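Clirkura Simulated Kitchen Study: Frequently Asked Questions

Last updated July 31, 2019

What is the Clirkura study?

Clirkura is a research project on two-armed household robots, carried out entirely in simulation. It asks whether a control policy trained in one set of rendered rooms can still find and reach drawers, lids and small objects when the surfaces and colors of the room are changed. The project is led by Aileen Evangelista and Arnel Mangubat. The simulation software is maintained by Jomar Sebastian.

What does a test room contain?

Every room is built from the same parts list: a cabinet with four drawers, an appliance with a hinged lid, and small objects set out on the cabinet top. Wall finishes, drawer fronts and handle colors are drawn at random from a library when the room is generated. The library holds 26 surface finishes.
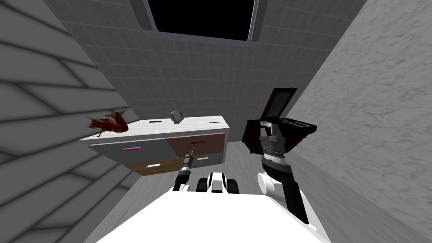 Figure 1. A generated room with tiled back wall, four-drawer cabinet and open-lidded appliance, seen from the robot's side.

Why are the drawers different colors?

Instructions are given to the policy in plain language, and many of them identify a drawer by its color or by the color of its handle. If all four fronts matched, an instruction could refer only to position. Separate colors allow both kinds of instruction to be tested in the same room. Handle colors are chosen independently of the drawer fronts.

How many rooms and trials were used?

The policy was trained on 300 generated rooms. A further 30 rooms were held back for testing and were not used in training at any stage. Each test room was run 6 times with a different starting position for the arms. Results are reported for the test rooms only.

Are both arms controlled by the same policy?

Yes. A single policy receives the camera view and the joint positions of both arms, and it returns commands for both at every time step. An earlier version, known within the group as Yip, used a separate policy for each arm. It was withdrawn in June after review by Janelle Evangelista, who found that the two policies frequently sent the arms toward the same object.
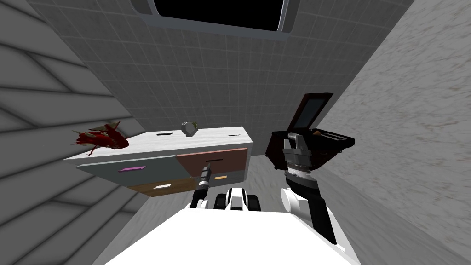

The joint policy is slower to train than the pair it replaced. It is also harder to examine when a trial fails, as an error by one arm may begin with a poor reading of the other. For this reason the trial logs record the commands for each arm separately, along with the full instruction text.

What counts as a successful trial?

A trial is successful when the simulator's own state record shows that the instructed change has been made and that no other drawer or lid has moved. The rendered view is not used for scoring. Trials that run past the time limit are counted as failures, including those in which the gripper is already in contact with the correct handle.

What were the main findings?

Changes to wall finish had little effect on performance. Changes to the drawer fronts mattered more, particularly where two neighboring drawers were close in shade. The most common error was a gripper stopping near the seam between two drawers without committing to either handle.
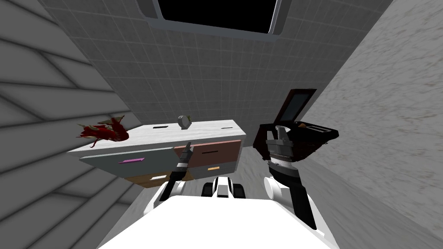

Errors of this type were less frequent when the instruction named the handle color as well as the drawer. Jayson Manalo is preparing a separate report on instruction wording, and readers with a particular interest in that question are advised to wait for it.

Has the method been tested on a physical robot?

No. All results apply to simulation only. Contact forces, lighting and camera noise are simplified in the current software, and the group makes no claim about performance on hardware.

May the rooms and logs be reused?

The test rooms and trial logs are available for noncommercial research on written request to the project office. The training rooms are not being released at this time. Published work that uses the material should cite the project by name and state the version of the room library.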